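Ticket 914 – Liltetti closet planner, laundry sorting list
Status: open
Category: clothes / folding
Opened: Sunday, 11:20 am

First off, I love this planner! I have 70 pieces logged and finding a shirt has never been easier. One snag, though. The sorting list keeps putting my window pile under "Bedding" and I can't move anything out of it.
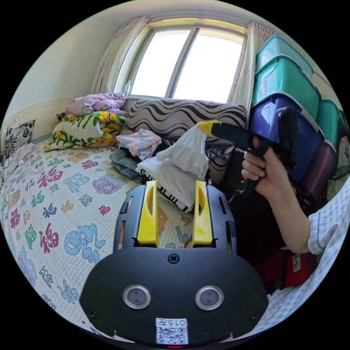
Clothes heaped by the window, next to the bed.

Tried so far:
- Renamed the pile. No change.
- Deleted it and added it again as "Window". It came back as Bedding.
- Switched from the Ekari layout to Casado. Great colors, same problem.

Update, 2:40 pm
Went piece by piece on the bed and got somewhere! The dark gray cloth moved over fine. The white ribbed one with the navy neckline won't budge – it saves, then jumps back to Bedding when I reopen the list. 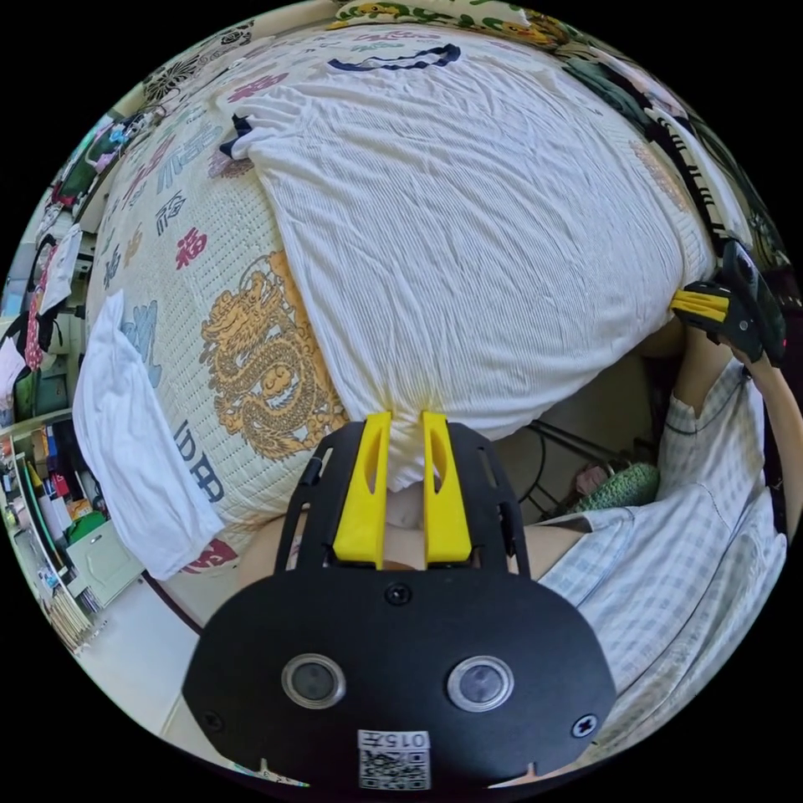 White ribbed piece with navy trim, spread out on the bed.

Reply from Horum support
Thanks for such a clear log! Please open the piece, clear the "Fabric" box and save it with the box blank. Ribbed fabrics are filed with blankets in version 11.

Update, 4:15 pm
That did it for the ribbed one – yay! Still 2 pieces stuck, so please keep this open.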